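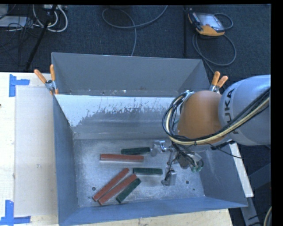 Sovell 445 metal bin

Reading time: 3 min

The Sovell 445 is sold as a sorting and storage bin for small parts, offcuts and blocks. The maker calls it "the last bin you will buy." We have heard that before, usually from firms that want you to buy a second one for the garage. It costs $65, and the question is whether a metal box with sloping sides is worth that when a plastic tub goes for a few dollars.

What you pay for is the shape. The walls slope in toward the floor, so things end up lower down and nearer the middle instead of jammed into a square corner. The back stands taller than the rest, which gives you something to push against when you are scooping with one hand. Long, straight pieces do fine in it. Six rectangular blocks in red and green lie flat on the bottom with metal showing between them, and you can tell long from short without digging.

Then there is the finish. The catalog says "hard-wearing." Ours is gray-blue and it marks. The inner back wall has a ragged pale band near the top, the rear panel is scuffed along its lower edge, and the floor is scratched and dull in patches. None of this matters for storage. It does matter if you paid extra for the color, and Sovell does charge extra for the color.

The floor has two round holes. The leaflet lists them as "drainage and mounting" – pick one, we would say. Anything small enough will find them. If you sort screws or beads, line the bottom first or look elsewhere.

We are not sold on the claim that it "fits any bench." It is a big thing. Measure before you order, and check that the whole base will sit on something solid.

The Genberg bin is the obvious rival. It comes with a lid, the Sovell does not, and the lid is flimsy. Call it a draw.

Worth it for heavy, chunky stuff you sort often. For everything else, we would keep the plastic tub.

Comments (3)

benchrat60: Same scratches on mine. Sovell told me it was "character."

tilly_m: Does the mat from the Bezerra tray fit in the bottom?

oldshed: Paid $60 in May. Still too much.

Related
Genberg lidded bin, second look
Bezerra parts tray
Drerville bench top, oiled or plain?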